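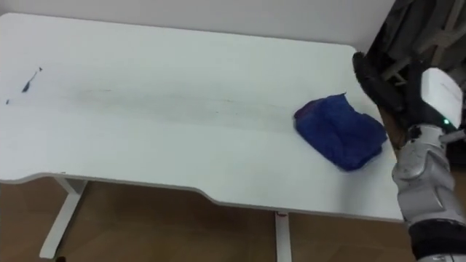

Desk task, blue cloth, marks still to go

Call for participants – teleoperators and home raters, Matubbar study

Posted Oct 21, 2021

We need people for the second round of Matubbar, our study on teaching a humanoid to clean household surfaces from human demonstrations. Run by Staver, open to anyone 18 or over. No robotics background needed, no coding.

Short version of where we're at. Round one finished in June. 41 people drove the robot through 2,000 wipes. Policies trained on slow, corrected demos (where the operator misses a spot and goes back for it) left fewer marks behind than policies trained on clean one-pass demos. Bigger gap than we expected, mostly on ink and dried food. Now we want to know if it holds with operators who have never done it before. That's you.

Two roles:

Teleoperator – you wear the Joltasent gloves and drive the arms. 2 visits, paid for both, training included. Must be able to stand for a fair while with short breaks. Left handers very welcome, we were short of them last time.

Rater – from home, on your own computer. You watch clips in Skunix and score how clean the surface looks before and after. Normal colour vision needed, sorry.

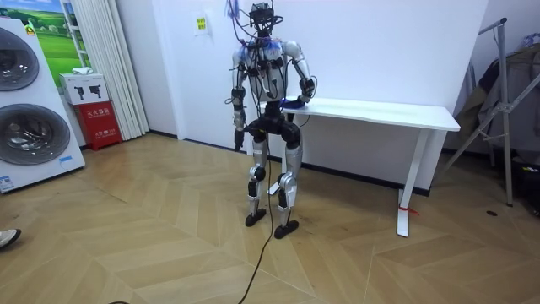
The robot at the white table, head rig and cables on

Visits are in our lab. Flat closed shoes please, and tie long hair back. A staff member is with you the whole time and holds the stop button. You can quit at any point and still get paid for that visit.

Not suitable if you took part in round one, or have a wrist or shoulder injury at the moment.

8 teleoperator spots left, raters no limit yet. To apply fill in the form on the Staver study page – pick a role, tell us your availabilty, done. We reply to everyone but it can take a while. Travel costs covered, keep your reciepts.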